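Warum ich optische Täuschungen nicht mehr erklärt haben will

Letzte Woche hat mir Shirley Girard wieder so ein Bild weitergeleitet. Ihr kennt das: ein paar graue Kästchen, ein Muster drumherum, und dann die Behauptung, zwei davon seien exakt gleich hell. Sind sie natürlich nicht. Sieht doch jeder! Und dann sitzt man da, hält sich die halbe Hand vor den Bildschirm, kneift ein Auge zu und muss zugeben, dass sie eben doch gleich sind.

Ich liebe diese Dinger, seit ich als Kind ein Buch davon auf dem Dachboden gefunden habe. 216 Seiten, die Hälfte davon lose, und bei jeder Täuschung stand auf der Rückseite die Auflösung. Die Rückseiten habe ich irgendwann zugeklebt. Ja, wirklich, mit Tesafilm. Meine Mutter fand das seltsam (das Buch war auch noch von ihrer Tante), aber ich bleibe dabei: Das war eine der klügeren Entscheidungen meiner Kindheit.

Inzwischen bekommt man nämlich kaum noch eine Täuschung zu sehen, ohne dass einem sofort jemand ins Ohr brüllt, wie sie funktioniert. Das Video geht los, man hat gerade mal kurz gestutzt, und schon fährt ein roter Pfeil ins Bild. »Dein Gehirn denkt nämlich ...« Mein Gehirn war noch gar nicht fertig mit Denken! Es hatte gerade angefangen, Spaß zu haben. Zwei Sekunden hatte ich mit dem Bild, dann war es ein Lehrstück.

Normand Wong, mit dem ich seit Jahren darüber streite, hält das für Snobismus. Er sagt, der Spaß komme doch erst mit der Erklärung, vorher sei es bloß Kopfweh. Da ist was dran, das gebe ich zu. Es gibt Leute, die wollen sofort hinter den Vorhang, und die sollen das auch dürfen. Aber warum muss der Vorhang dann gleich für alle aufgehen? Man könnte die Auflösung ja unten hinstellen, ans Ende, und wer sie haben will, scrollt eben. 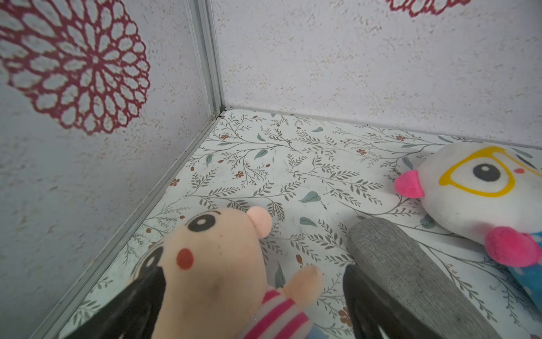
Mir reicht für eine gute Täuschung übrigens meistens schon etwas ganz Banales. Eine Tapete, ein Fliesenboden im Treppenhaus, ein Gartenzaun, an dem man schräg vorbeiläuft. Muster mit Ringen mag ich besonders, so etwas wie die große rote Rosette links an der Wand, mit ihren Blütenblättern in Kreisen um eine kleine Mitte. Auf so eine Mitte starre ich gern eine Weile, schaue dann auf eine helle Fläche und warte, was passiert. Bei mir schwebt dann oft noch ein blasser grünlicher Fleck herum, und ich freue mich jedes Mal wie blöd. Das kostet nichts, und man braucht keine App dafür.

Apps habe ich nämlich auch probiert. Orno heißt eine, da bekommt man jeden Morgen eine Täuschung aufs Handy. Schöne Idee eigentlich! Nur klebt unter jedem Bild ein Fragefeld, man muss tippen, welche Linie länger ist, und danach gibt es Punkte. Ich hatte nach einer Weile 191 Punkte und nicht mehr die geringste Lust. Man weiß ja auch irgendwann, wie der Hase läuft: Es sind immer beide Linien gleich lang. Also tippt man »gleich« und guckt gar nicht mehr hin – bei einer Sache, bei der es nur ums Hingucken geht.

Im Februar war ich dann in Ferndale in einer kleinen Ausstellung, sechs Räume, fast nichts an den Wänden erklärt. Im dritten Raum hing eine Scheibe mit einer Spirale, die sich ganz langsam drehte. Davor stand ein älteres Paar, und die beiden haben sich bestimmt zehn Minuten lang darüber gezankt, ob die Spirale auf sie zukommt oder von ihnen weggeht. Sie waren richtig laut. Dann haben sie die Plätze getauscht und weitergezankt. Ich stand daneben und dachte: So gehört das! Mit einem Schild daneben wären sie nach einer halben Minute weitergegangen, hätten genickt und im Café über das Parken geredet.

Normand habe ich davon natürlich erzählt. Er wollte wissen, ob die Spirale denn nun auf einen zukam oder nicht. Ich habe es ihm nicht verraten, und er ist immer noch ein bisschen beleidigt.

Falls ihr also das nächste Mal so ein Bild herumschickt, und das solltet ihr unbedingt tun, dann schickt bitte nur das Bild. Ohne Pfeil, ohne »Wusstest du schon«. Lasst die Leute fluchen und das Handy auf den Kopf stellen. Wer nach einem Tag immer noch fragt, dem könnt ihr es ja sagen. Shirley macht das inzwischen so, und ich knoble immer noch an ihrem letzten Bild herum, dem mit den schiefen Treppen. Bitte keine Lösungen in die Kommentare!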